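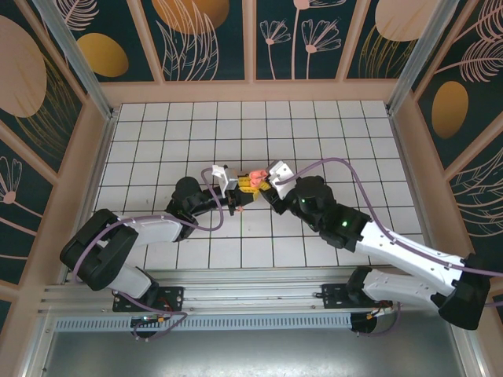
Two arms, one small yellow and pink object, at the Oltbridge robotics club.

I stopped by the Oltbridge High robotics club on Wednesday thinking I'd stay ten minutes, and I got home after dinner was already cold. Sorry, family! The students are getting ready for the Kubiak Challenge in July, and they let me hang around and ask all my beginner questions while they worked.

The challenge this year is a handoff. One arm has to pass something small to the other arm without dropping it, which sounds like nothing until you watch a group of teenagers argue about it for an entire afternoon. Both arms sit on the same rail, so at least the bases stay put. Everything from the shoulder up is where the trouble starts (the club's words, and they said it with a lot of feeling).

The part that gets me is the timing. If the first gripper lets go too early, the piece falls. If it hangs on too long, the two arms end up in a little tug of war, and then somebody yells and everybody starts over. The club keeps a tally on the whiteboard, and by the time I left they had 62 clean passes out of 74 tries for the day. They were not satisfied. I would have ordered pizza.

I also fell in love with the workspace. I was expecting a bare bench, and instead there's a white tile floor with teal walls all around it, covered in pale flowers and leaves and these golden ovals. It looks like a very fancy bathroom for robots! The grid turns out to be handy too, as the students use the grout lines to talk about where things are. "Two tiles left" is a whole language over there.

Most of the programming happens at the other end of the room, where the club splits into four teams that take turns on the arms. Each team gets a slot, runs its own version of the handoff, and then goes back to the laptops to grumble and fix things. One team had named its program Molteteck, and I never did get a straight answer on what it means. Another has Zelura, which moves slower than the rest and makes people groan, but I have to say I was rooting for it.

New members are welcome even this late in the school year, and you don't need to know any coding to start. The club meets Wednesdays at 3:30 in the old drafting room, and parents can come in and watch for the last half hour. Bring a snack to share if you can. The pretzels were gone before I got to them.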